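Visit Report: Backstage Day at the Nogueira Theater
2026-03-20
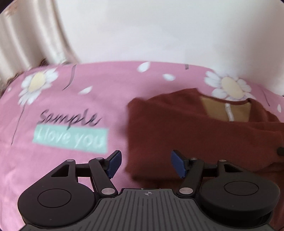

Two-jaw gripper, black and gray, with a pink printed bedsheet beyond it.

The tour began at the loading dock and followed the route that equipment takes on a show day. The dock handles two trucks at once. Cases move along a level corridor to stage left, so the ramp used before the renovation has been removed.

Yuzhen Cao, head of sound, covered the main system. The Prirkix line arrays hang eight boxes per side, with three delay speakers under the balcony. Tribute bands usually bring their own monitor desk and take a split from the house stage box. Cao asks for input lists seven days ahead. Late lists are patched in the order received.

Lighting runs from a Closik console at the rear of the main floor. Nearly all of the front wash is now LED. The follow spots are still discharge units and need a cooling period before they are moved.

The box office segment was short. Ticket scanning uses Stomitz handhelds at both entrances, and scans are stored on the device if the network drops. Resale tickets scan the same way, but name changes have to be made at the window.

The fly floor was closed for rope inspection. It is due to be included in the August tour. Flat shoes are required, and bags are left at the coat check.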